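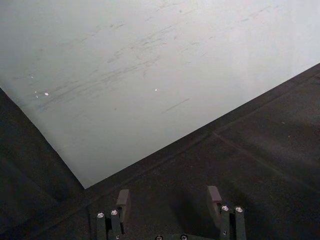
Gray scuff marks on a pale, matte tabletop – what will lift them without leaving a shiny patch?

Soledad Yáñez
Asked Thu 23 October

Hello everyone, I hope somebody can save me from myself before I make things worse. I have a pale gray-white table with a smooth matte top, and it has picked up a wide band of scuffs right across the middle. They're thin gray streaks, mostly running the same way, some only little dashes and some longer and a bit smeary. There's also one darker line off on its own that bothers me more than all the rest put together, because my eye goes straight to it every time I sit down.

The table came secondhand from a shop on Colombo Street that was closing, so I have no paperwork and no idea what the top is made of. It could be laminate, it could be painted, and I really can't tell by looking. We use it for everything: homework, bread, my sewing machine (which is heavy and which I have been guilty of sliding), and a big stoneware planter in the winter.

So far I have tried warm water with dish soap and a soft cloth, and then the same again with a bit more elbow. The crumbs and the sticky spots came away but the streaks are still there. My sister swears by scouring powder, and my neighbor says to rub car wax on it. I'm nervous about both! Has anybody brought a top like this back to looking decent? I don't need it perfect, I'd just like to stop covering it with a tablecloth when people come over.

Katia Costa
Accepted by the poster

Oh, I feel for you, I had the very same thing on a white worktable in my craft room and I stared at it for a whole winter before I did anything. Please don't let your sister near it with the scouring powder. On a matte finish it polishes the spot you rub, and then you've traded a gray mark for a glossy one that catches the light from across the room, and there's no getting the matte back.

The good news is that a lot of gray streaks on pale tops aren't scratches at all. They're a bit of something else left behind on the surface, from the bottom of a pot or the rubber feet of a machine or a belt buckle or whatever got dragged along. Close your eyes and run a fingernail across that dark line. If your nail catches, it's a scratch and cleaning will only get you so far. If it glides over, you have a very good chance.

What worked for me, in this order:

Start with a plain white pencil eraser, the soft kind. Rub lightly along the streak and brush the crumbs off as you go. It sounds silly but it took away half of mine.

For what's left, mix baking soda with water until it's like thin yogurt. Put it on with a damp cloth and use hardly any pressure, then wipe it off well and let it dry before you judge. Wet tops always look cleaner than they are, and I have celebrated too early more than once.

If there are still marks, a melamine sponge, well wetted. This one is a very fine abrasive, so treat it with respect. Two or three light passes and stop.

Whatever you use, try it first somewhere low on the edge or near a corner that sits against the wall, and look at it the next day in daylight from the side. If the top turns out to be painted, I'd stop after the eraser and the soap.

And then, felt pads under the sewing machine! I put them under everything now, even the fruit bowl.

Corrado Galli

Magic eraser. Done in 5 minutes. No wax, it goes yellow.

Rosalba Sorrentino

I agree with most of what Katia wrote, though I'd go to rubbing alcohol before the sponge if the top is laminate. A little on a cotton pad, window open, wipe and rinse. It's good on rubber marks in particular. Keep it away from anything painted or varnished, and test it in a hidden place first.

If that single line does catch your nail, I would leave it be. I filled one on my own kitchen table with a repair crayon and I can still find it, only now it's wider.

Soledad Yáñez

Thank you all so much. I did the fingernail test just now and it glides over the dark one, so I'm off to look for an eraser in my son's pencil case. I'll try a corner tonight and check it in the morning.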